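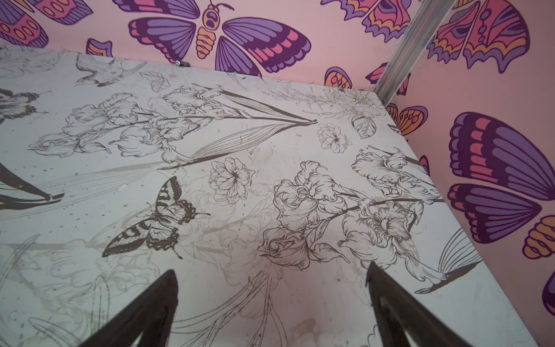

Clusholm Automation Club – Equipment Planning

Budget gallery for next year's cell. Quick notes, no time for more. Quotes have to be with Nyokabi Were by 30th June so please read before you ask for anything. Total we can spend is 2,000 and that includes spares. Wall and floor coverings are cheap, leave them off your lists.

Framing next. Slotted aluminum bar all the way round, arms bolted on plates at the front. Hegde quoted 584 for a second set of bar with corner joints. Gitau thinks we can get it lower if we cut it ourselfs.

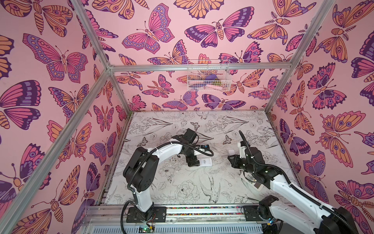
Can we put off buying a second pair of arms until March?
Probably, as long as the spare grippers are ordered now – the lead time on those is 14 weeks.

Small tools and consumables get their own line this time, 500 max. Last year they were buried under "misc" and we overspent. Screwdrivers, batteries, things with covers that come off.

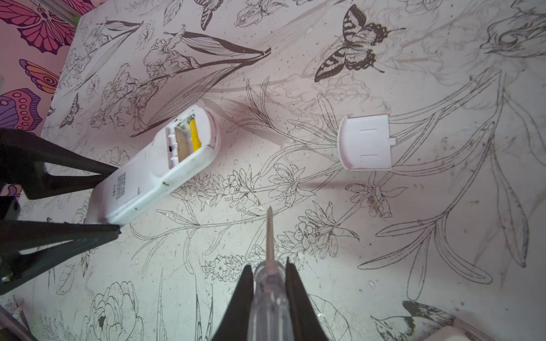
Thomas Morelli wants fingertips in that same line. I'd rather keep them with the grippers, they wear out at the same rate. Chepkoech is asking Cloltora for a price on ten pairs, will post when its in.

Cable too, please. Both arms need a spare run from base to wrist, and add a bit for loops. 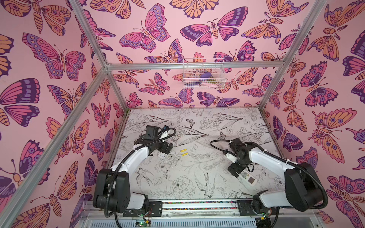

Remote in the right gripper, two yellow batteries on the floor.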